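Blocks, Bins and Scuff Marks: What I Found Out About Paint on Small Wooden Parts
Project report, materials and finishes module
Shih-chieh Peng

Why I picked this

I wanted to do my project on chairs. Everybody wants to do chairs! But my tutor pointed out that a chair takes a whole term to build and then you have one chair, and you can't learn much about a finish from one chair. So I went small. Really small: rectangular wooden blocks, painted, tipped into a metal bin, stirred up, picked out and tipped in again until they start looking tired.

The question I started with was pretty simple. If you paint a little block and let it bang around with other little blocks in a sheet-metal bin, where does the paint go first, and does the color make any difference to how bad it looks? I had toy blocks in mind, and also those sorting pieces you find in classrooms, which always seem to have bald corners by the end of the first year.

Getting the blocks ready

All my blocks came from one length of softwood that had been sitting in the rack at Flumgate, the shared workshop down the road from campus. I cut them by hand at first (don't do this, my first batch looked like bad teeth) and then went back and used the stop on the saw so they'd match. After that I sanded the faces and took the sharp edge off the long sides. I left the short ends crisp on half the blocks and eased them on the other half, so I'd have something to compare.

Paint was Cavalcanti water-based, two colors, a red that leans orange and a dark green. Two coats, light sanding in between, and then I left them on a rack over a long weekend. The red needed a third coat on the ends because end grain drinks paint like crazy. I should have sealed it first. I knew that from class and did it anyway, so that's on me.

The bin

I spent way more time thinking about the bin than I expected. My first one was a plastic tub and the blocks just slid into a corner and sat there in a heap. A bin with sloped walls works so much better. Whatever lands on a slope tends to wander back toward the middle, so the blocks keep meeting each other and don't get to hide along the sides. The gray sheet-metal one I ended up with has a flat floor and walls that lean in, and it sits on a wooden table at a nice height for bending over with a notebook.
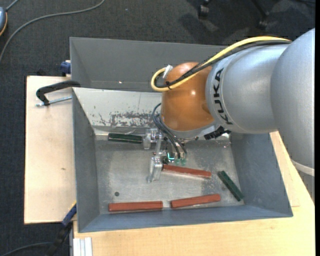

Red and green blocks on the floor of the gray bin.

The floor is scuffed, and I went back and forth on whether to sand it smooth before starting. In the end I left it as it was. A perfectly smooth floor felt like cheating, because real bins get beaten up. The back wall also has a band of rusty, reddish speckles across it, and I made a note of those before I began so I wouldn't get excited later and count them as my results.

How I ran it

One cycle meant every block picked up and let go again once. I aimed for 4,000 cycles and got to 3,000 by the time June came and my other deadlines landed on me. Every 125 cycles I took the blocks out, wiped them with a dry cloth and looked at them under the desk lamp with a cheap magnifier from Illent. I scored each face, edge and corner from zero (like new) to five (bare wood showing). The scoring is the weak part of this report. I tried to be fair, but I was scoring at eleven at night sometimes and I'm pretty sure my threes got more generous.

What I found

Corners went first, no surprise there. What I didn't expect was how different the eased ends were from the crisp ones. The crisp ends had bare wood showing by the third check, while the eased ones hung on a lot longer and then wore in a soft, even way that I kind of liked! If I were making toys I'd ease every single edge and not even think about it.

The color thing was more fun. The green blocks scored a little better than the red ones on paper, but if you handed them to somebody they'd say the green ones looked worse. Pale wood showing through dark green just jumps out at you. On the red-orange the same chip blends in with the warm color of the wood. I asked people in the studio to point at the most worn block and nearly all of them went for a green one.

Flat faces held up great. The marks there were mostly gray smudges, and a lot of them came off with the cloth. I'm guessing those are from the metal, though I didn't test it.

What I'd change

I'd seal the end grain. I'd have somebody else do the scoring, or at least do it in the morning. I'd also add a third color in the middle, a tan or a yellow, to see if the blending-in idea holds up. And I'd try a hard wax on a few blocks, since the Brarnano sample tin I got for free is still sitting unopened on my shelf.

Costs

I spent 38 dollars in total, nearly all of it on paint. The wood was an offcut and the magnifier was already in my bag. There's enough red left over for another batch, and I've promised it to my roommate for a birdhouse.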